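Wenn der Roboter zu fest drückt
Warum Maschinen Fehler machen und wie man sie wieder in Ordnung bringt

Roboter gelten als sehr genau. In Fabriken schweißen sie Autotüren, und sie treffen dabei immer wieder dieselbe Stelle. Trotzdem geht bei Robotern ständig etwas schief. Manchmal fällt etwas herunter, manchmal bleibt ein Arm mitten in der Bewegung stehen, und manchmal landet Flüssigkeit dort, wo sie nicht hingehört. In diesem Text geht es um so einen Fehler. Er ist in einem Labor der Firma Drivard passiert, an einem Freitag im Februar.

Was der Roboter tun sollte

Der Roboter heißt Dillolum. Er hat zwei Arme und am Ende jedes Arms einen Greifer. Ein Greifer ist so etwas wie eine Hand, allerdings eine sehr einfache. Bei Dillolum besteht er aus zwei Fingern, die auf- und zugehen.

Dillolum sollte lernen, mit Flüssigkeiten umzugehen. Die Aufgabe klingt leicht: eine weiche Plastikflasche nehmen, umdrehen, die Spitze über einen Becher halten und drücken. Ihr macht das zu Hause vielleicht mit einer Ketchupflasche. Im Labor war gefärbtes Wasser in der Flasche. Das ist ungefährlich, und auf dem Tisch erkennt man jeden Tropfen.

Für die Übungen ist Lejla Gashi zuständig. Sie ist Ingenieurin und schreibt jeden Versuch in eine Liste. Bis zu diesem Freitag standen dort 1496 Versuche. Bei 909 davon war alles im Becher gelandet. Bei den anderen ging etwas daneben, oder der Roboter hatte die Flasche gar nicht erst richtig gepackt.

Was schiefging

Um kurz nach zehn Uhr nahm Dillolum die Flasche, drehte sie um und drückte. Zuerst kamen einzelne Tropfen. Dann drückte der Greifer plötzlich viel stärker, als er sollte. Ein kräftiger Strahl schoss in den Becher, prallte unten ab und spritzte über den Rand. Lejla drückte auf den roten Knopf, und beide Arme blieben stehen.

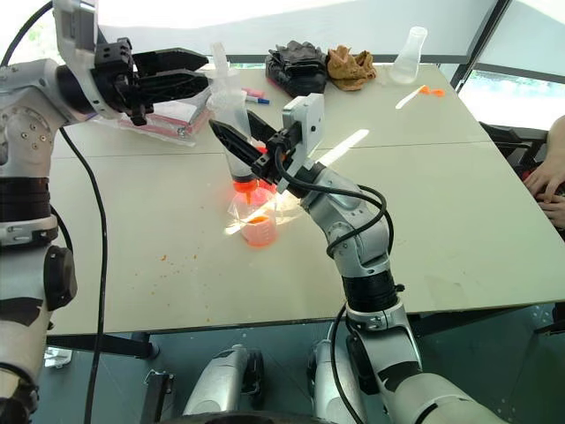

Der rote Knopf heißt Not-Halt. Es gibt ihn an fast jeder großen Maschine. Wer ihn drückt, unterbricht die Bewegung sofort, egal, was der Computer gerade vorhat. Bei Drivard darf jeder im Raum diesen Knopf drücken, auch Besucher. Man muss vorher nicht fragen, und es schimpft auch niemand, wenn es am Ende gar nicht nötig war.

Die Suche nach der Ursache

Nach einem Fehler darf man den Roboter nicht einfach wieder einschalten. Zuerst muss man herausfinden, woran es lag. Lejla las deshalb die Aufzeichnungen. Ein Roboter speichert, wann sich welches Gelenk bewegt hat und wie stark die Motoren gearbeitet haben. So kann man später nachsehen, was in jedem Augenblick los war.

In den Aufzeichnungen stand etwas Merkwürdiges. Der Motor im Greifer hatte kräftig gearbeitet, aber der Kraftsensor hatte fast nichts gemeldet. Ein Kraftsensor misst, wie fest der Greifer zudrückt. Wenn er »fast nichts« meldet, denkt das Programm: Ich muss fester drücken. Und wenn er dann immer noch »fast nichts« meldet, drückt es noch fester.

Ihr könnt euch das so vorstellen: Eure Hand ist vom Schneeballwerfen ganz taub vor Kälte, und ihr sollt ein rohes Ei halten. Ihr spürt das Ei kaum. Also haltet ihr es fester, damit es nicht herunterfällt – und schon ist es kaputt.

Der Sensor selbst war heil. Der Fehler steckte in einem kleinen Stecker, der sich gelockert hatte. Bei jeder Bewegung des Arms wird das Kabel ein wenig gebogen und gezogen. Nach rund 84 Stunden Übung hatte sich der Stecker so weit gelöst, dass er nur noch manchmal Kontakt hatte. Deshalb war der Fehler vorher auch nicht aufgefallen.

Was danach geändert wurde

Der Stecker kam von der Firma Perić. Er wurde durch einen anderen ersetzt, der mit einer kleinen Schraube gesichert ist. Das Kabel bekam eine zusätzliche Halterung, damit es weniger am Stecker zieht.

Auch das Programm wurde geändert. Es vergleicht jetzt zwei Werte miteinander: wie stark der Motor arbeitet und was der Sensor meldet. Passen die beiden nicht zusammen, hört der Roboter auf zu drücken und hält an. Außerdem gibt es eine Obergrenze. Fester als bis dahin darf der Greifer nie zudrücken, auch wenn der Sensor etwas anderes verlangt.

Solche Grenzen sind wichtig. Bei gefärbtem Wasser muss man nur den Tisch abwischen. In manchen Laboren sind aber Stoffe in den Flaschen, die auf der Haut brennen. Und ein Greifer, der seine eigene Kraft nicht kennt, kann auch einen Finger einklemmen. Deshalb gilt: Solange die Arme eingeschaltet sind, greift man nicht zwischen sie, auch nicht, um schnell etwas aufzuheben.

Nach der Reparatur hat Dillolum weitergeübt, bisher 812 Mal. Der Greifer hat dabei zweimal von selbst angehalten. Einmal klemmte der Deckel einer Flasche, das andere Mal war die Flasche leer.

Wörter zum Nachschlagen

Greifer: das Werkzeug am Ende eines Roboterarms, mit dem er Dinge festhält.
Kraftsensor: ein Messgerät, das feststellt, wie stark gedrückt oder gezogen wird.
Not-Halt: ein Schalter, der eine Maschine bei Gefahr sofort anhält.
Wackelkontakt: eine elektrische Verbindung, die mal funktioniert und mal nicht.

Mehr über Sensoren lest ihr im nächsten Fomamus-Heft.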